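### 4.2 Clearing the trays at Zanasham

The staff canteen at Zanasham was the second of our two sites and the one where the word "automation" caused the least alarm, largely on account of the job being automated. Clearing had never been anyone's post. It was done by whoever on the kitchen shift had most recently annoyed the shift lead, and the 26 people we interviewed there described its transfer to the Cotska arm with a calm that bordered on indifference. Their opinions sharpened in the second month, when they found out what they would be doing with the time.

The unit of work is the tray. Before the trial, a tray went from counter to rack in one unbroken movement that none of our participants could describe when asked, though all could perform it while talking about football. The integrator, Mihăilă, needed a description anyway, and the first version ran to 20 steps. Kitchen staff were invited to correct it and did so with some relish. Most of their corrections concerned leftovers, which the document had treated as a single substance. Crumbs, powder and half-eaten strips all behave differently once a plate is tipped, and a tray seldom carries just one of them (Figure 3a).
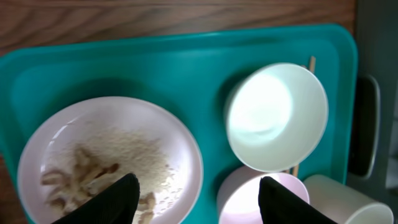 **Figure 3a.** Tray at the clearing station, seen from the wrist camera. The plate still holds pale powder and strips of food.

Our logs cover 592 trays. We coded each for whether a person stepped in, and then had to recode a good part of them, having failed to allow for people stepping in before the arm had started. Staff called this "tidying for it." They squared up plates, stood cups upright and moved chopsticks to wherever they believed the arm liked them. No procedure asked for any of this. The shift lead, who had been promised a reduction in handling, noted one Thursday that her team was now clearing tables twice, the first time as a courtesy.

Tidying also changed who did what. Under the old arrangement the newest employee cleared. Under the new one the newest employee was kept well away, the station having acquired a reputation for requiring judgment. Two dishwashers with long service became its unofficial custodians and were consulted on bowls in particular (Figure 3b). Neither was paid more. One told us it was the first time in years that anyone had asked him a question about a bowl and waited for the answer. 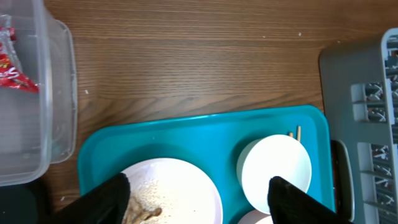 **Figure 3b.** Wrist view with a finger of the gripper against the bowl. Chopsticks lie behind it on the tray; the drying rack is at right.

Management's own measure was minutes of labor per 300 trays, a figure that improved on paper from March onward. It excluded tidying, which had no code on the Tumell timesheet and was entered, when it was entered at all, under "other." We return to "other" in Section 5, where it accounts for more of the working day than one might wish.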